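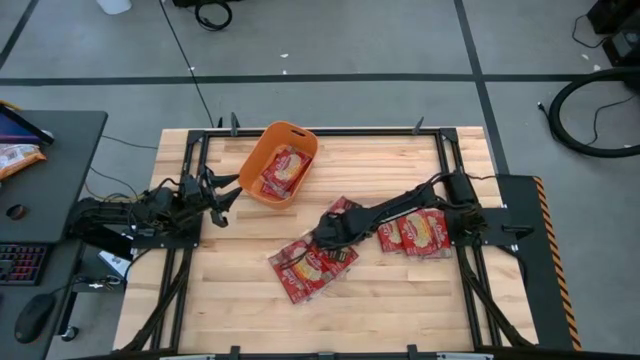 Re: planner timeouts on two arms

> Bralstead times out once both arms are near the bin. Is it the Khan solver?

No — Khan is innocent, for once. Lumance was handing us masks where two overlapping bags came out as one large, optimistic bag. Tilex then planned a grasp for it, 374 retries deep.
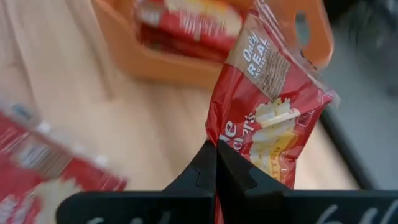 Wrist view, popcorn bag between the fingers.

Patch is in build 3290. It splits masks on depth before planning.

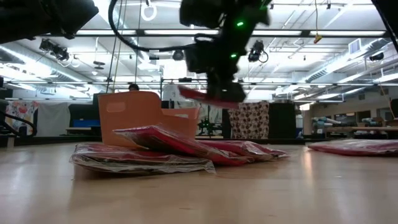
Shiny wrap still upsets the depth step, so leave the old threshold at 573 until I've rerun the logs.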